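Home | Stories | Submit | Archive | About

The Third Plate

The stop came on Thursday at run 3045, with the left hand closed on a plate and nothing in the log.

Wafula Obura heard it before he saw it. The fans dropped to their idle note and the arms quit moving. He put down his sandwich and waited for the alarm. The alarm did not sound.

"Musness is holding," he said.

Eero Salminen came over from the other desk. "Holding for what?"

"It doesn't say."

They had been hired by Grondevo to get the kitchen routine through its last 50 runs before the buyers from Zimex came to look at it. Load the dishwasher, unload it, hang the mugs, ring the bell. It had passed 3000 without a fault anyone could remember. Now the screen said READY in green letters, and Eero did not like that at all.

He pulled up the saved views from the run.

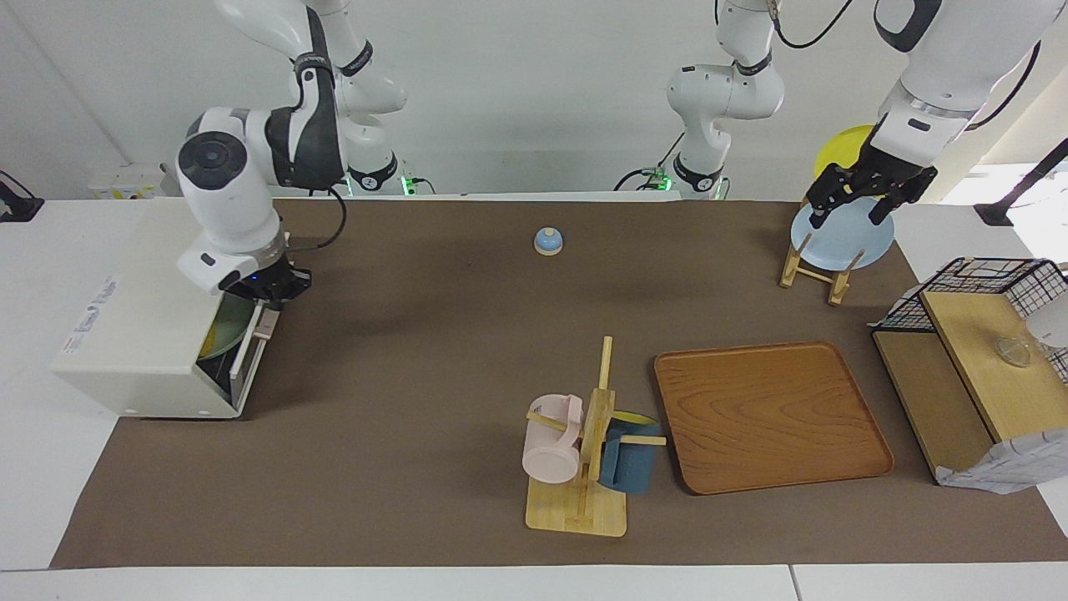
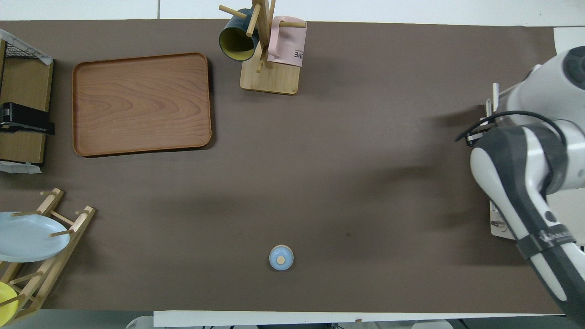
A hold with no code was the one fault the manual had no page for. Majumder, who wrote the safety layer and had since moved to another floor, used to say that the machine could stop for any reason it liked as long as it told you why. Eero went through the views again and looked for the why. The mugs were on their tree, the pink one and the dark teal one. The tray was flat. The bell was where it belonged.

"Could be the grip," Wafula said. "Force reading gets stuck, it thinks it's still squeezing."

"Then it would throw a code."

"It should throw a code."

Eero read the force trace on the second monitor. It ran level for 47 seconds and then it ran level some more, the same number to the last digit. No real sensor did that. The reading had frozen, and the program had gone on trusting it until some timer deep in Majumder's code gave up and parked the arms.

"So READY is wrong," Wafula said.

"READY is a guess."

Wafula reached for the plate. He had done it a hundred times on other days — lean in, lift, reset, carry on. Eero caught his sleeve.

"Power first," he said.

Wafula looked at the green letters, then at the hand. He walked around the bench and pulled the main switch. The fingers jerked once as the current left them, hard enough to knock the plate against its stand.

Neither of them spoke for a while. Then Eero sat down and started the report. In the box marked "Condition of unit" he typed "Unsafe," and he called Zimex to tell them not to come.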